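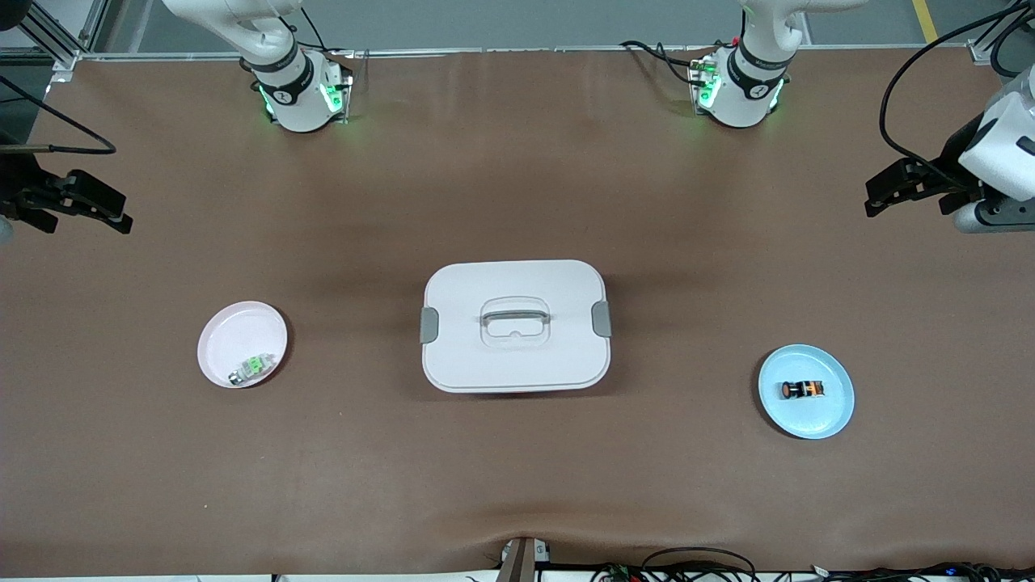
Separating gluten-free food from everything else in a small kitchen is mostly a storage problem, and I have now rearranged ours enough times to write down the current arrangement. The short version is that color does more work than labels. A label has to face you and has to be read. Color works from across the room and survives being washed. A pink plate and a light blue plate, set apart with a white lidded container between them, already make a usable system: one color per diet, and neutral for anything sealed that either of us may open. Everything below is detail on top of that rule.

The kitchen is in a rental in Flurdale, built at some point when people apparently owned one pan. There is one run of counter, one sink, a narrow oven and three drawers. Two adults cook in it. I eat wheat and the other adult does not, for medical reasons, so crumbs matter.

## Assignments

Pink is gluten-free. Light blue is anything else. White or clear is shared, and the contents of a shared container must be gluten-free as well, or the category has no meaning. We tried a fourth color for "probably fine" and dropped it within the month. Items in that group got moved to blue.

The rule covers plates, cutting boards, sponges, dish towels and the handle tape on wooden spoons. It does not cover glasses, stainless steel pots or flatware, all of which go through the dishwasher and come out clean. The colander was the hard case. Pasta starch sits in the holes and I could never convince myself it was gone, so we own two colanders. The blue one hangs inside the cabinet door and the pink one lives in the oven drawer. Storing them in the same place led to nesting, and nesting defeats the purpose.

## Handle tape

Wooden spoons cannot be bought in the right shades, at least in Flurdale. I wrap the handles with Dimik tape, a silicone self-fusing type from the hardware store. It sticks to itself and leaves the wood alone. Stretch it to nearly double its length while wrapping, overlap by half, and press the end down with a thumb for a few seconds. Start an inch below where your hand normally stops. The first batch was wrapped too close to the bowl of the spoon and picked up tomato sauce, which stained the pink to something close to orange.

Ordinary electrical tape was a failure. The adhesive crept out from under the edge in July and collected flour, so the spoons marked for wheat became unusually good at carrying wheat.

## Shelf order

Pink goes on the top shelf, shared in the middle, blue at the bottom. Crumbs fall, and the order follows from that. The same order applies in the refrigerator, with the exception of the butter, which has its own compartment in the door and therefore two dishes with lids.

Flour is the real offender. Wheat flour gets into the air when poured and settles on whatever is open. I keep mine in a bucket with a gasket lid on the floor of the broom closet and weigh it out in there, with the door nearly shut and a headlamp on. This is as undignified as it sounds. The alternative was giving up baking bread, and I did give it up for one winter, buying from Tsakiris on the corner instead. Their sesame loaf is very good and sheds seeds over a wide area. Bread from outside now gets sliced over the sink on the blue board, the sink is rinsed, and the board goes straight into the dishwasher.

## Toaster

Two toasters. I spent a while looking into toaster bags and do not recommend them for daily use. They scorch along the seam and the bread comes out steamed on one side. The second toaster cost $30 and settled the matter. It is the only appliance we duplicated. The waffle iron was donated.

## The inventory sheet

Theano Sotiropoulos, who ran the kitchen at a school where I once worked, kept a paper sheet taped inside the pantry door with a line for each open package. I copied the idea and then overcomplicated it by moving it to Dratia, a list app with shared editing. The app was fine. The phone was the trouble, being generally in another room when a package was opened. After a month the list described a pantry we did not own. The sheet is on paper again, with a pencil on a string. Columns are item, date opened, color. I replace it when the pencil marks get hard to read.

Theano also had a rule that no open bag goes back on a shelf with a clip on it. It gets decanted or it gets used. I resisted this for a long time because I like clips. A clipped bag of breadcrumbs slid off the bottom shelf last spring, landed clip first, and the cleanup took most of an evening, including taking the kickboard off. I now decant.

## Guests

Guests are the weak point in the system. People who come over want to help, and the way they help is by picking up the nearest sponge. The sponges used to sit side by side behind the faucet. Now the pink one is on the left in a suction holder and the blue one is under the sink, where a visitor will not look. If somebody insists on washing up, they get the pink sponge and a pile of shared dishes.

I wrote the color rule on an index card and put it on the refrigerator at eye level. My brother-in-law read it aloud, agreed it made sense, and cut a baguette on the pink board. The board was old anyway. I sanded it, looked at the knife grooves, and moved it to the garage, where it holds up one end of the paint shelf.

## Still open

The oven rack has no color. At the moment anything gluten-free goes on a sheet of foil on the upper position, and we try to bake it first. I would like a second rack, but the manufacturer lists the part as discontinued and the used ones I found are all 3/8 inch too wide.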